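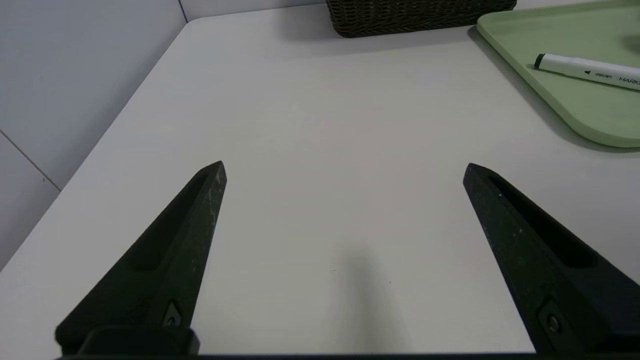

Black gripper fingers with a light gray tabletop between them.

Filed under: Cold Chain > Trailers > Driver and Yard Procedures

Print this page | E-mail this page

How to Pre-Cool and Check a Refrigerated Trailer Before Loading

This procedure applies to single-temperature trailers with a front-mounted diesel unit and a bottom-air or top-air bulkhead. It was written for the Brirkusbridge yard but works at any site with a level parking space and a dock door. Multi-compartment trailers need a separate check for each zone and are covered on another page.

Before you start

Park the trailer on level ground with the landing gear down or the tractor coupled. Have the load sheet with you. You need the required product temperature, the setpoint, and the run mode, and all three should be in writing. If the sheet gives a product temperature but no setpoint, call the shipper. Do not work one out yourself.

You will also need a flashlight, a probe thermometer, a broom, and a clean cloth.

1. Check the box

Open both rear doors and walk to the bulkhead. Sweep out wood chips, shrink wrap and labels, paying attention to the floor channels. A piece of film 10 inches long can cover the return air opening on some bulkheads.

Look at the ceiling air chute. It should hang straight with every strap attached. Patch small tears with chute tape. A chute that has come loose at the unit end must be refitted before the trailer is loaded.

Check the wall liner for cuts and the floor for soft spots. Open the drain plugs, confirm that they are clear, and fit the kazoo valves or caps according to the load sheet.

Last, close one door at a time from the inside, with a second person outside at the handles, and look for daylight along the seals. Write down any gap by position, such as "curb side, lower corner."

2. Check the unit

With the unit switched off:

- Fuel level. Karkevton routes leave with a full tank.
- Engine oil and coolant.
- Belts, for cracks and tension.
- Condenser coil, for dirt and bent fins.
- Battery terminals, for corrosion.
- Defrost drain hoses, for kinks and blockage.

Read the engine hour meter and compare it with the next service figure on the sticker inside the door. If fewer than 100 hours remain, enter it on the trailer card so the shop can book the work.

3. Run the pre-trip test

Close the rear doors. Switch the unit on and start the automatic pre-trip from the controller menu. Menu names differ by maker. The test cycles through cooling, heating and defrost, and it must not be interrupted.

Write down every alarm code before clearing it. Clear the codes once and run the test again. A code that comes back a second time takes the trailer out of service.

4. Pre-cool

Enter the setpoint from the load sheet. The Skikero produce lanes use 32°F unless the sheet states otherwise. Select continuous run for fresh goods. Frozen goods may run on start-stop if the shipper allows it.

Leave the doors closed and let the unit run until the return air reading has settled at the setpoint. Supply air drops first — do not use it to decide that the box is ready. The walls, floor and doors hold heat for some time after the air is cold, and in hot weather the wait is longer.

When the reading is steady, start a manual defrost. Let it finish, then let the box come back down to the setpoint.

5. Load

Switch the unit off before opening the doors, unless the trailer is backed to a sealed dock. Probe product from the first pallet, one in the middle of the load, and the last. Reject or hold anything outside the range on the sheet.

Keep freight below the red load line and clear of the bulkhead and rear doors. Mixed freight for the Christodoulou depot is usually hand-stacked. A stack of 196 cartons must be blocked at the rear so it cannot shift against the doors.

Close up, switch on, and confirm both setpoint and mode again — the controller may have been changed during loading. Record the return air temperature, the time, and the seal number on the bill of lading.

Last revised: Nov 27, 2023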